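Gelex rope set, collection notes, October 11, 2024. Posting as a thread so the Murlow people can find it later.

1/ Target is 302 demonstrations of one short task: take hold of a knotted cord lying on lined paper. 235 are in. The remainder get done once the relabelling is finished.

2/ Same countertop for the whole batch.
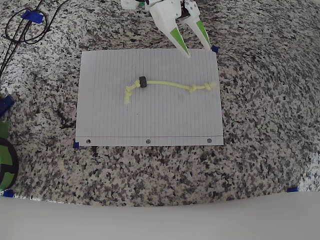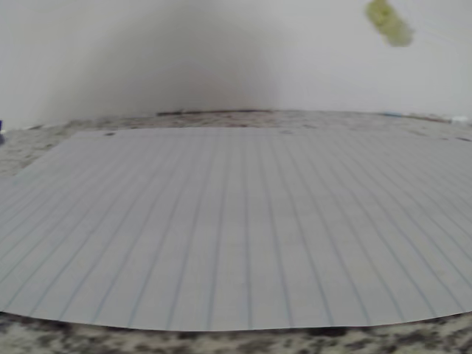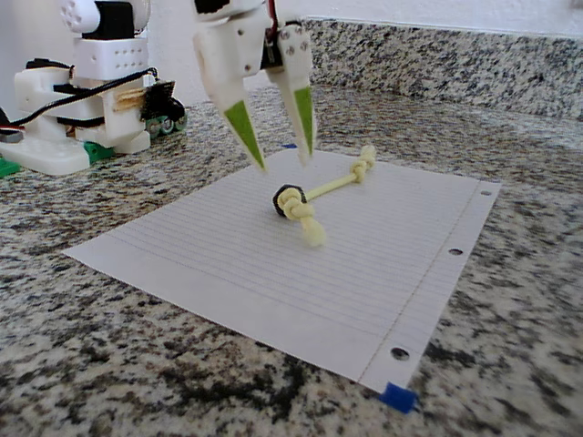

Lined paper on granite, three views. Cord and fingers in the first and third.

3/ The cord is braided, pale, knotted at both ends, with a black ring threaded on near one knot. A soft object never lands in the same shape twice, so every reset is a new example whether you want it or not.

4/ Blue tape at the corners of the sheet. In August we ran without it and the paper crept during grasps. 38 episodes from that month are excluded from training. They stay on disk.

5/ Ruled lines were Jeon's request. With plain paper it was hard to judge by eye how far the cord had turned between resets. Lines give the person resetting a reference. Whether the policy uses them is a separate question and we have not tested it.

6/ Reset rule: lift the cord by one knot, drop it from a hand's height, leave it as it falls. No tidying. If it falls off the paper, drop it again.

7/ Episode ends when the cord is clear of the paper or the operator gives up. Failures are kept and labelled. Drarndale threw theirs away and had nothing to train a success detector on.

8/ Labels so far: knot grasp, mid-cord grasp, ring grasp, miss. Ring grasps are under-represented. Operators avoid them because the fingers tend to slip off.

9/ Views with no gripper in them are kept as well. Useful for checking that the paper has not moved.

10/ Full Gelex plan is 2,000 episodes over several soft objects. Cord first, cloth next. File format will not change between the two, so loaders written now should carry on working.

11/ Replies open for questions on the label scheme. Requests for raw video go through the Murlow form.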